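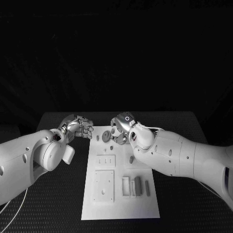

**Spring opening check – Putorbridge walled garden and glasshouses**

Done on foot, clockwise from the lower gate, starting at 8 in the morning before the watering. Ticks mean fine as of today. Anything unticked has a comment and stays on the list until the next round.

**Paths and gates**

- [x] Lower gate closes and latches by itself. The new Kofler hinge is a joy, you can push it with one finger!
- [x] Gravel raked level along the pear wall
- [ ] Brick path by the dipping pond. Two bricks have lifted over the winter, right where people step back to look at the newts. Cone put out, relay before Saturday.
- [x] Handrail on the terrace steps, all 5 posts firm
- [x] Moss scrubbed off the north steps (and they look wonderful – I had forgotten they were pink)

**Water**

- [x] Pond grille seated and locked
- [x] Standpipe labels readable: "not for drinking"
- [ ] Rainwater tank, 330 litres, behind the potting shed. Lid sits properly but the strap has perished. Tied down with cord for now. Please don't let anyone climb on it to reach the damsons.
- [x] Hoses back on their reels, none across a path

**Glasshouses**

- [x] Roof panes, long house: all 67 checked from the inside with binoculars, no slipped glass
- [x] Vents open and stay open on every notch
- [ ] Vine house door. Drags on the sill and needs a shove, so people come through it faster than they meant to. Plane the bottom edge.
- [x] Heater off at the isolator, guard in place
- [x] Staging steady when leaned on. The pelargoniums on it came through beautifully, every tray.

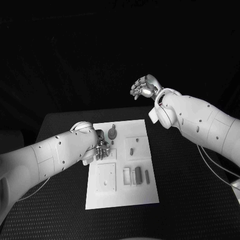
Putorbridge, April

Second half of the round, after a cup of tea and a very good look at the fritillaries.

**Tools and shed**

- [x] Shears, loppers and saws hung with the blades to the wall
- [x] Ladders: feet, rungs and stays all sound. The tall one from Ostholm is still the best we have.
- [ ] Long-handled pruner has a cracked grip. Taken off its hook and put in the repair box. It can be used again once it has been bound, not before.
- [x] Feed and slug pellets in the locked cupboard, lids tight
- [x] First aid box full. Eye wash in date, tweezers back where they belong at last.

**Trees and walls**

- [x] Old mulberry props upright and bearing. It is in bud all the way up – do go and see it.
- [x] Fig ties loosened and redone
- [ ] East wall coping, by the sundial. One stone rocks by hand. Bench underneath moved well clear, and it should stay there until the mortar is done.
- [x] No hanging branches over the picnic lawn

**Signs and visitors**

- [x] Map board clean, Fosotus trail arrows all pointing the right way
- [x] Bee notice back up by the hives
- [ ] "Deep water" sign faded almost to nothing on the side facing the lawn. Repaint, both sides while the brush is out.

Next round when the tulips are over. Bring the long spirit level, and leave the vine house until last as the key sticks.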